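The night baker of Alness goes to bed when the children go to school

The bakery in Alness opens its door at six in the morning, but the woman who makes the bread has then already been working for most of the night. She agreed to speak with me on the condition that I don't print her name. "The customers know me as the lady from behind," she said. "It is enough for me."

We met at her kitchen table in the early afternoon, which for her is breakfast time. She had slept until one o'clock. She made coffee for me and drank only hot water herself, because coffee after her sleep makes her stomach nervous.

She came to the trade late. Before it she worked in the office of a furniture company in Kesent, where she answered letters of complaint. She was good in this work, she says, and she did not hate it. But the company moved its office to another city, and she did not want to move with it. A neighbor told her that the bakery needed a person for the night. She thought she would stay until she found something better.

"The first month I cried in the car," she told me. "Not from sadness. I was only so tired that the water came out from my eyes."

I asked how a body learns to sleep in the day. She thought about this question for a long time. Her opinion is that the body never learns it completely, and that one must help it every day again. She has heavy curtains, and she switches off the doorbell. The telephone stays in the kitchen. In the winter she sleeps well, but in June, when the neighbors cut their grass and the light comes in around the curtains, she can wake up after two hours and lie there angry.

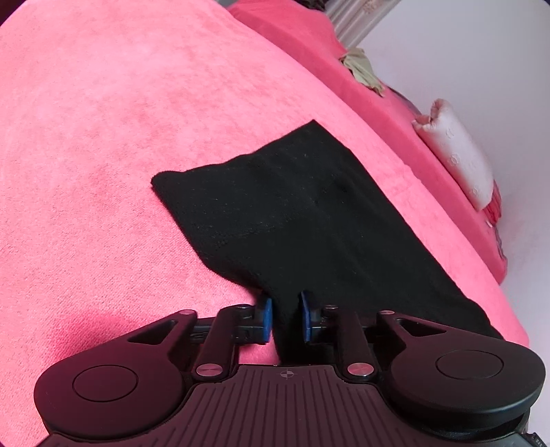
"People believe that I am free in the day," she said. "They say, you are home, can you wait for the package? Can you take my dog? They would never call a person at three in the night and ask for a dog." For years she said yes to everything. Now she has a paper on the front door which says that she works at night, and most of the street respects it.

Her work begins with the dough for the rye bread, which was started by the day shift and must be ready when she arrives. After this come the white loaves and the rolls, and at the end the sweet things. On a usual night she makes 50 rye loaves. Before the holidays it is much more, and then she gets a helper from the shop in Cloutier, which belongs to the same owner.

She likes the rye best. It is sticky and does not forgive a careless hand, and the weather changes it. When the air is humid she uses less water, and she decides how much by touching. I asked if she could write the recipe for me. She laughed. "I can write it. It will not help you."

The oven is a Vidis, and it has been in the bakery for 30 years. The left side is hotter than the right side, so the trays must be turned in the middle of the baking. The owner has talked about a new oven many times. She hopes that he will keep only talking — she has just come to an understanding with this one.
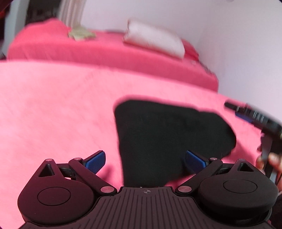 What does she do about loneliness? Here she surprised me. She said she was lonelier in the office, where she had 2 colleagues who spoke all day with each other and seldom with her. At night she has the radio. There is a program with old songs, and the man who presents it reads letters from truck drivers and nurses. She wrote to him once. He read her letter a little after four, and she had to sit down on a flour sack.

Her family pays a part of the price, and she doesn't hide it. She has missed school concerts and many birthday dinners. Her younger son, when he was small, believed that all mothers sleep in the day. On the other side, she was always home when the boys came from school, and they ate together, they their lunch and she her breakfast.

She does not know how long she will continue. Her shoulders hurt in the cold months, and the doctor has told her that night work is not good for the heart. The owner has offered her a place in the shop, with the daylight and the customers. She tried it for one week in September when a colleague was sick.

"Too much talking," she said. "And everybody asks is the bread fresh."

At half past two she looked at the clock and stood up to peel potatoes for the boys.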